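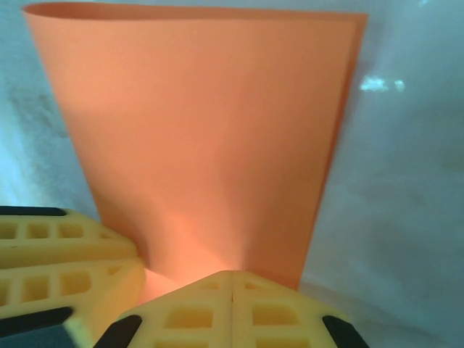 Rusari Folding Sheets
README for the pattern set and notes

Contents

Rusari is a set of patterns for simple shapes folded from one colored sheet: cones, sleeves, open wraps and a few boxes. The patterns were drawn by Adaeze Olaniyan and tested by Kelechi Odukoya and Femi Uzor. Most need no glue. The boxes do.

patterns/ — one page per shape, scanned at 300 dpi
notes/ — plain text, one file per shape, same name as the pattern
lists/materials.txt — what was used for each test
lists/changes.txt — corrections since the first copy

File names start with the shape and end with the size, so cone_large goes with cone_large in the notes folder. The wraps were named before this rule was settled and still carry their old names. Renaming them would break the page references in the notes, so please leave them alone for now.

Materials

Any sheet that takes a soft curve will do. We used stiff paper for most of the tests and thin craft foam for the rest. Foam doesn't hold a sharp crease, and the box patterns should be kept to paper. The cone and sleeve patterns work with both.

Card heavier than cover stock tends to crack on the outside of the fold. If it has to be used, score it first with the back of a table knife. Very light paper will go through every pattern but the large cone sags at the mouth.

Working surface

Folding goes better on a hard, flat top than on a cloth or a cutting mat, and the notes assume one. Clear enough room to turn the sheet all the way around without lifting it. Light colors are harder to work with if the tabletop is pale too. On a glossy marble pattern like this one, all cream and soft tan clouds, the edge of an ivory sheet is easy to lose, and we would pick orange or some other strong color for a first try.

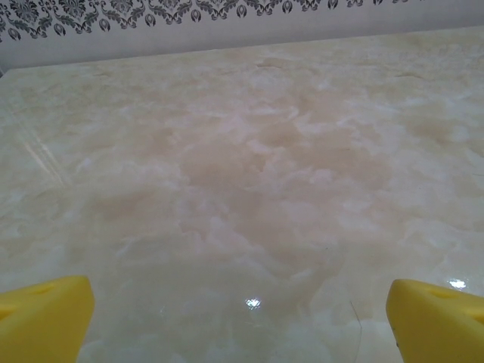 Reading the patterns

Solid lines are cuts. Dashed lines are folds toward you, dotted lines are folds away. A small circle marks the point to pinch while the rest of the sheet is brought around it. On the wraps the two halves are meant to sit slightly out of line, with a strip of the back layer left showing along one side. Trim it if you like, but only after the shape is finished.

Curves have no line at all. Bring the sheet over by hand and stop before it creases.

Known problems

The fold marks on sleeve_small are reversed on page 3. The note file has them right.
The long side of box_tall comes out short if the page is printed with "fit to page" turned on.
Tab 4 on box_low is missing its dashed line.

Copying

Copy the patterns freely for classes and home use. Please keep this file with them. Anyone who wants to sell copies should write to Suleiman Onyeka first.

Last changed June 22, 2001. Garba Adebisi keeps the master copy and takes corrections — send the file name along with the page.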